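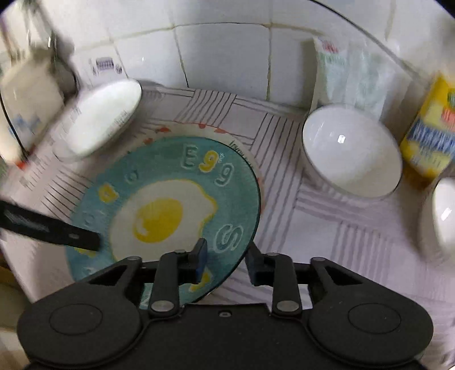
A teal plate with a fried egg design and the word "EGGS" on its rim.

Who Owns the Driveway? Shared Access and the Paper Behind It

A shared driveway rarely causes trouble while both households get along. Trouble tends to start when one of the two houses is sold and the buyer's lender asks for the recorded easement. In many older subdivisions there is none, or there is one that describes a strip of land no longer in use.

An easement is a right to use land that belongs to someone else. It does not transfer ownership. The parcel that carries the burden is called the servient estate, and the parcel that benefits is called the dominant estate. An easement that runs with the land passes to each new owner of both parcels. One granted to a named person usually ends when that person dies or moves away. The wording of the grant decides which kind it is, and the wording is often poor.

Take two adjoining lots on Desley Road in Tultden. The houses were built by the same developer and share a gravel drive 122 feet long, most of it on the eastern lot. The original deeds mention "customary access to the rear" and give no width and no drawing. For 58 years the owners split the cost of gravel by verbal agreement. When the western house went under contract in June, the title company listed the access as an exception, meaning the policy would not cover a dispute over it. The lender then declined to close.

Three routes were open to the owners. The first was a prescriptive easement, which is based on long, open use without permission. It needs a court judgment, and permission defeats it. Here the owners had exchanged friendly letters for years, and those letters read a good deal like permission. The second was an easement implied from prior use, based on how the land was used when the lots were first divided. That also requires a court if either side objects. The third was a new written easement signed by both owners, and it was the one they chose.

Osten Land Survey staked the drive and wrote a legal description from the lot corners. The survey placed the gravel around 7 feet farther east than either owner had assumed, close to a garage footing. The easement follows the drive as surveyed and sets a fixed width. It also covers plowing, resurfacing, parking and drainage, with costs divided equally and written notice required before major work.

One step is commonly missed. If the servient lot has a mortgage, the existing lender's lien comes first. A foreclosure on that lien can wipe out an easement recorded later. The owners therefore obtained a subordination agreement from the lender, Rezende Savings, and recorded it with the easement. The two documents took longer to collect than the survey did.

Buyers looking at a house with shared access should ask for the recorded instrument before the inspection period ends, and compare its description with a current survey. A seller's statement that the drive "has always been shared" is useful background but does not bind the neighbor. If the title commitment lists access as an exception, the time to raise it is before closing, while the seller still has a reason to fix it.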